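Ticket 3824 - Cloth folding task: gripper stops before grasp
Project: Skollow (student manipulation project)
Opened by: Lino Barbieri
Assigned to: Heikki Manninen
Status: Resolved
Date: 2025-02-10

Problem
Fold routine aborts at the grasp step with the black cloth. Arm reaches the pre-grasp pose, fingers stay open, and the controller times out after 60 seconds. Log shows "no corner candidate" on every attempt. The light-colored towel we used in January runs fine with the same config.

Steps tried
Restarted the vision node. No change.
Re-ran the wrist camera calibration. Residuals normal, no change.
Rolled back to the Kilthorpe branch. Same abort, so the new planner is ruled out. 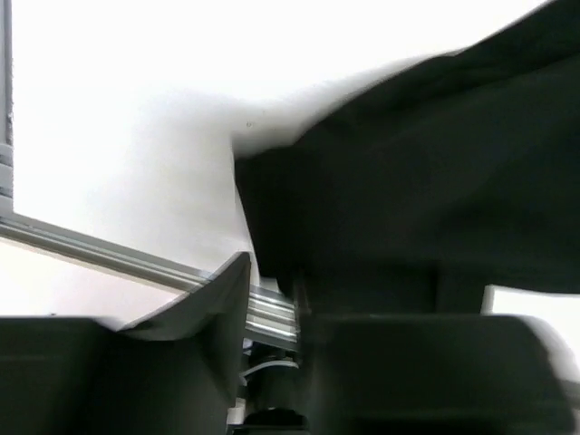 Auto exposure is metering on the white work surface. Corner detection needs some contrast inside the cloth mask, and with exposure at the automatic value the folds come out almost flat. The mask itself is found, but the fold filter then rejects it as a hole in the background.

Heikki, 342 runs in the log folder use the old exposure setting. Please don't delete them, the report needs the comparison.

Reply - H. Manninen
Confirmed on my side. Locked exposure by hand and raised gain to 2. Also turned off the hole filter for dark masks. Grasp step now completes, with up to two retries when the cloth is bunched. The retries are a planner matter - opened separately under Clivent.

Config saved as dark_cloth.yaml. Load it before the demo and do not switch auto exposure back on between runs.

Closing.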